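Lab news, 09/09/2024

Drawer task results from the Peltombridge group

Chunhua Kang and Dilruba Herath have finished the first full round of training on the drawer task, and the numbers are good enough that we are moving the next task up the schedule.

The question was a simple one. Most of our recordings of people doing household jobs show a lot of time when nothing is being handled. A person reaches, waits, looks away, shifts in the chair. Until February we trained on all of it. Chunhua wanted to know what would happen if the policy saw only the seconds before and after the hands go into the drawer, and nothing else.

The group started with 2,962 recordings, all taken from head height, looking down at the hands. Dilruba wrote a small tool, called Stikel, that finds the moment of contact and keeps a short window on each side of it. A person then checks each cut. Nisreen Aoun did most of the checking and threw out 700 recordings where the hands were hidden or the drawer was out of view for too long.

Two policies were trained, one on the full recordings and one on the short cuts. Both were tested on the same arm, with the same table and the same set of small objects. The policy trained on the short cuts finished the task in 80 percent of trials. The other one finished it a little over half the time. It often stopped with the gripper above the drawer and stayed there, as if waiting for someone.

The short cuts also train faster. Liam Coughlan reports that a run now fits into one night on the shared machine, so please check the booking sheet before you start anything large after six.

There are limits. The test used one drawer, and the drawer was always open at the start. Opening and closing are separate tasks and we have no results for them yet. Tools are also harder than bare fingers — long, thin metal ones catch the light, and Stikel tends to place the contact too early. Nisreen is marking those recordings by hand for now.
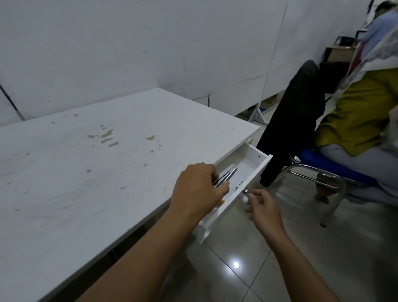

Reaching into the open drawer with a pair of slim metal tools. The small yellow object is partly hidden by the fingers.

Birdie Baptiste will run the next round, with a second drawer and a deeper one after that. If you have old recordings with tools in them, send her the folder name. Stikel is on the group drive, and the notes for setting it up are in the same place.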